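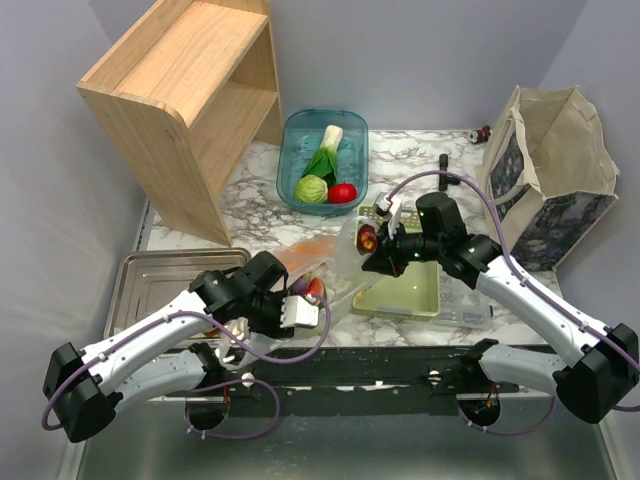 Gripper comparison enters its second stage

The Lodel laboratory has completed the first stage of its comparison of grippers for handling fresh produce and light packaging. The work began in November and is carried out on the two-arm bench in the Châu building, under the direction of Quyên Tăng. Members of the partner group will recall that the purpose of the study is to establish which of two gripper sets should be adopted for the shared benches next year.

Both sets were tried with the same items: fruit, vegetables, open containers and clear plastic bags. Bags were included at the request of several partners, who had found in their own trials that thin plastic was the most frequent cause of a stopped run. The layout of the counter was altered between runs, so that neither set could benefit from a familiar arrangement.

The first stage consisted of 3508 attempted grasps. Of these, 2637 were completed without help from the operator. The remaining attempts have been sorted by cause. In 347 cases the fingers closed on a bag together with an item that was meant to stay on the counter. In a further 287 the item was lifted but slipped before it could be released at the intended place. The other failures were of mixed origin and will be set out in the full report.

The two sets differed less than had been expected on firm, round produce. The Wuria set was the steadier of the two on small fruit, while the Pralleron set performed better on bags, particularly where one arm was required to hold the plastic open for the other. Leafy vegetables gave difficulty to both. Sang Võ, who is responsible for the controllers, has noted that some of the slips may be due to the closing speed – which was kept the same for both sets – and has asked that this be varied in the second stage.

A separate matter concerns cabling. The loops between the elbow and the gripper must be long enough to allow the wrist its full turn, yet a long loop can sweep across items lying close to the arm. The ties have been moved twice since the bench was set up. Partners who are preparing benches of their own are advised to wait for the revised cable drawing before fixing anything permanently.

The second stage will use the same counter and the same kinds of item, with the addition of a second fixed camera. Requests for particular items to be included should be sent to Quyên Tăng by Friday. Bench time for visiting staff remains limited, and bookings made for the first stage do not carry over.

The full tables will be circulated to partners once they have been checked.

You are receiving this newsletter as a registered partner of the Lodel laboratory. Manage your preferences | Unsubscribe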